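4.2 Effect of surface pattern on residue detection

The second analysis considers whether the pattern of a worktop alters the likelihood that dry residue is reported during a routine visual check. The data come from kitchens in two housing schemes, Huvlow and Llanos, where the same checking form was in use throughout the study period. After the removal of incomplete forms, 289 checks carried out in 111 kitchens were retained. Kitchens in which the worktop had been replaced between checks were treated as belonging to the pattern class of the worktop present at the time.

Worktops were placed in one of three classes. Plain surfaces had a single colour with no visible figure at arm's length. Speckled surfaces had a fine, even grain made up of small marks of similar size. Veined surfaces had lines or bands of irregular width and direction, whether the material was natural stone or a printed copy. Where a surface showed both grain and veins, it was classed as veined. Lightness was recorded separately as light, medium or dark, using the printed scale supplied with the Kovier form. Gloss was not measured, and its possible effect is considered in Section 5.

The reference check consisted of wiping a fixed strip along the front of the worktop with a dry white cloth and comparing the cloth with a set of graded cards. A check was counted as a miss when the cloth reached grade 2 or higher and the visual form recorded the strip as clean. Checkers completed the visual form first and had no sight of the cloth result until both forms had been handed in. The order of kitchens within a visit was set by access and could not be randomised.

Misses were least frequent on plain surfaces and most frequent on veined ones, with speckled surfaces between the two. The difference between plain and speckled surfaces was small and did not hold when light surfaces were examined alone. The difference between plain and veined surfaces remained in all three lightness groups. On dark veined worktops the misses mainly concerned pale residue such as flour, salt and sugar. Dark residue on the same worktops was too rare to analyse. Lighting level, entered as a covariate, reduced the size of the pattern effect but did not remove it.

A smaller test was run under fixed lighting at the Kestenwood site, with 30 sample boards and a viewing distance held constant. Each board was viewed for 15 seconds. The ranking of the three classes was the same as in the field data, which suggests that the field result is not wholly a product of differences between kitchens in layout or upkeep.

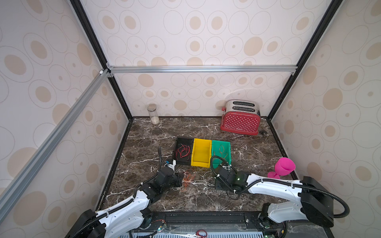
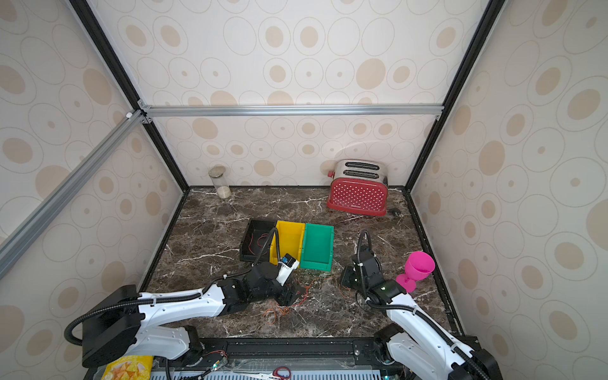
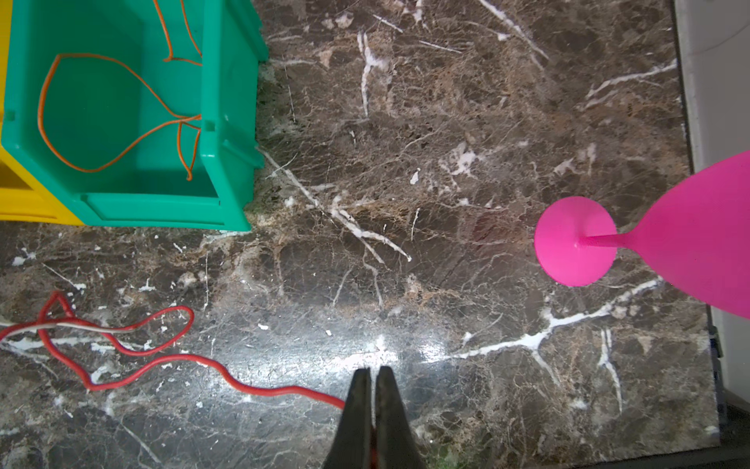
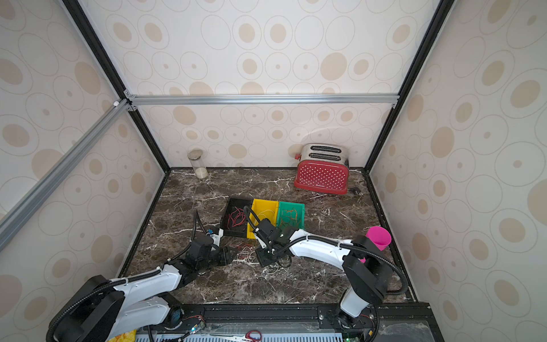 Figure 3. Dark brown marble surface with irregular light veins.

The pattern classes used in this section do not take account of contrast within the pattern, and this is a limit on how far the veined result can be applied. Two worktops may both be classed as veined when one has faint lines close in tone to the ground and the other has lines that stand out strongly. The surface in Figure 3 would be entered as dark and veined, as its ground is dark brown and its veins are much lighter. Pale grains lying along a vein of this kind differ little from it in tone, whereas the same grains on the darker ground should be easier to pick out. The form gives both cases the same code. A revised form would need at least one further field for contrast, scored from the lightest and darkest parts of the strip. Wall coverings were also left out of the classification, and no attempt was made to test whether a strong pattern behind the worktop draws attention away from it.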